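Como é que um robô aprende a dobrar roupa?

Dobrar uma camisola parece fácil. Pegas nas mangas, viras para dentro, dobras ao meio e já está. Se alguém te perguntar como fazes, talvez nem saibas explicar bem. As tuas mãos aprenderam há muito tempo, a ver outras pessoas e a tentar.

Um robô não tem essa sorte. Sai da fábrica com motores, cabos e um computador, mas não sabe o que é uma manga. Alguém tem de lhe ensinar. Neste texto vais ficar a saber uma das maneiras de o fazer.

Porque é que não basta escrever as instruções?

Durante muito tempo, os robôs faziam só o que estava escrito num programa: avança, fecha a garra, levanta, roda. Isso funciona bem quando as peças são duras e estão sempre no mesmo sítio, como numa fábrica de automóveis.

A roupa é diferente. É mole. Cada vez que cai em cima da cama fica de outra forma, com uma manga torcida ou uma gola virada. Ninguém consegue escrever uma instrução para cada ruga.

Por isso, em vez de instruções, dão-se exemplos ao computador. Muitos exemplos.

O que é um exemplo?

Um exemplo é a gravação de uma tarefa feita por uma pessoa, do princípio ao fim. No projeto Penen, a pessoa não usa as mãos diretamente. Segura numa ferramenta com uma garra na ponta, parecida com uma pinça grande. Há uma câmara presa à ferramenta, que vai filmando o que está à frente da garra.

Assim, o computador recebe duas coisas ao mesmo tempo: aquilo que a câmara viu e os movimentos que a garra fez. Se a pessoa fechou a garra na ponta de uma manga, isso fica guardado. Se a largou e tentou outra vez, isso também fica guardado.

A ferramenta é leve e leva-se numa mochila. Pode ser usada num quarto, numa cozinha ou numa lavandaria, sem ser preciso levar o robô inteiro.

Quantos exemplos são precisos?

Para a tarefa de dobrar roupa, a equipa do Penen gravou 763 exemplos em 46 casas da vila de Perkesthorpe. Cada sessão durava uma manhã, com uma pausa às 10 horas.

Ketsara Ongart fez muitas dessas gravações. No primeiro dia gravou só cinco exemplos que se podiam aproveitar. Nos outros mexeu a garra depressa demais ou tapou a câmara com o tecido. É preciso treino para ensinar uma máquina.

Porque é que as casas têm de ser diferentes?

Imagina que só tinhas visto gatos pretos em toda a tua vida. Se aparecesse um gato cor de laranja, podias ficar na dúvida. Com o computador acontece o mesmo. Se todos os exemplos mostrarem uma camisola branca em cima de uma mesa branca, ele pode aprender que "camisola" é uma coisa branca em cima de uma mesa.

Por isso grava-se com roupa lisa e roupa às flores, com golas altas e com rendas, em camas e em mesas, com muita luz e com pouca. As imagens também não são todas nítidas. Quando a ferramenta se mexe, a imagem fica tremida, e o computador tem de aprender a trabalhar com imagens assim.

E depois?

Os exemplos vão para um computador grande, que os percorre muitas vezes. De cada vez, ele tenta adivinhar o movimento seguinte da garra e compara a resposta com o que a pessoa fez. Se errou, corrige-se um bocadinho. A isto chama-se treinar.

No fim do treino, põe-se uma garra igual no braço de um robô e experimenta-se. Umas vezes a camisola fica dobrada. Outras vezes fica um novelo, e é preciso gravar mais exemplos da parte que correu mal.

Palavras para guardar

Garra: a "mão" do robô, que abre e fecha para agarrar.
Exemplo: a gravação de uma tarefa feita por uma pessoa.
Treinar: repassar os exemplos até o computador acertar mais vezes. 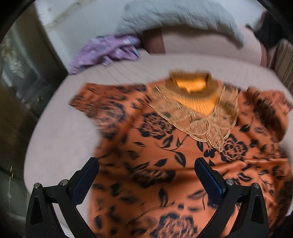

Hamdia Habte escreveu-nos a perguntar se o robô também aprende os erros das pessoas. Na opinião dela, se alguém dobra sempre as mangas tortas, o robô vai dobrá-las tortas também, e por isso devia haver várias pessoas a gravar a mesma peça de roupa.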